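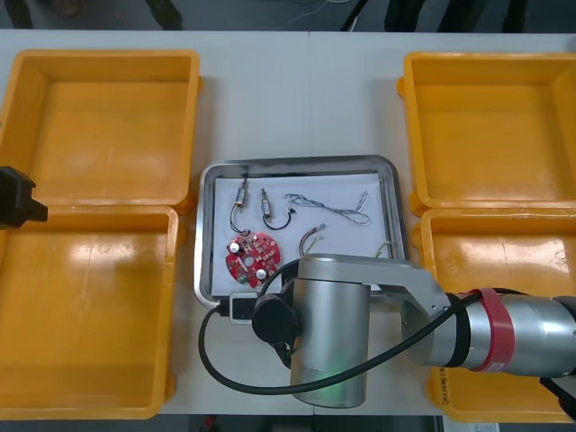 Kundirness Football Club
Player Registration and Transfers: Frequently Asked Questions

Who needs to be registered?

Every player aged 16 or over who wishes to appear in a league or cup match for the club must be registered before kick-off. Registration is not required for open training sessions, although a signed health declaration is.

How do I register for the first time?

Complete the new player form and return it to the Registrations Secretary, Maham Talpur, with proof of age and a recent head-and-shoulders photograph. Players under 18 also need the signature of a parent or guardian. Forms received after 5 pm are treated as having arrived on the next working day.

When does the registration period open?

New registrations are accepted from July until the end of March. A player who registers during the final month may play in league fixtures but is not eligible for the Morier Cup.

I played for another club last season. Do I need a transfer?

A transfer is needed only if your former club still holds your registration for the current season. Registrations lapse each summer, and a player who has not signed again elsewhere is free to join Kundirness as a new player. If you are unsure of your position, please ask before completing any form.

How long does a transfer take?

Your present club has seven days in which to reply to a transfer request. It may object only where subscriptions or fines remain unpaid, or where club kit has not been returned. You may not play for Kundirness until written confirmation has been received, even if your present club has agreed verbally.

Can I be registered with two clubs at once?

Dual registration is permitted where the two clubs play on different days and in different competitions. Both club secretaries must sign the dual registration form. A player who is suspended at one club is suspended at both.

What does it cost?

The adult registration fee is £37. Players in full-time education pay a reduced fee, details of which are printed on the form. The fee does not include match subscriptions, which are collected by team managers. Fees are not refunded once a player has appeared in a competitive match.

How are squad numbers allocated?

Numbers are allocated by the team manager before the first fixture and are kept for the whole season. The highest number available is 44. Requests will be considered, with priority given to players who held the number in the previous season.

I am a goalkeeper. Can I play for more than one team within the club?

Yes. A goalkeeper may move between the first team and the reserves without restriction. Outfield players who have started five first-team matches require the approval of the league before returning to the reserves.

What happens if an unregistered player takes part in a match?

The club will be fined £100 and may forfeit the points gained. The fine may be recovered from the person responsible for the team sheet.

How do I appeal against a decision?

Appeals should be made in writing to the Club Secretary, Thabiso Joubert, within 14 days of the decision. They are heard by Antigoni Raptis, the Appeals Officer, who has no part in team selection. The player may attend and may be accompanied by one other person.

Whom should I contact about junior football?

Enquiries concerning players under 16 should be addressed to Ewurabena Eshun, Junior Football Secretary. Junior registration follows a separate procedure and uses a different form.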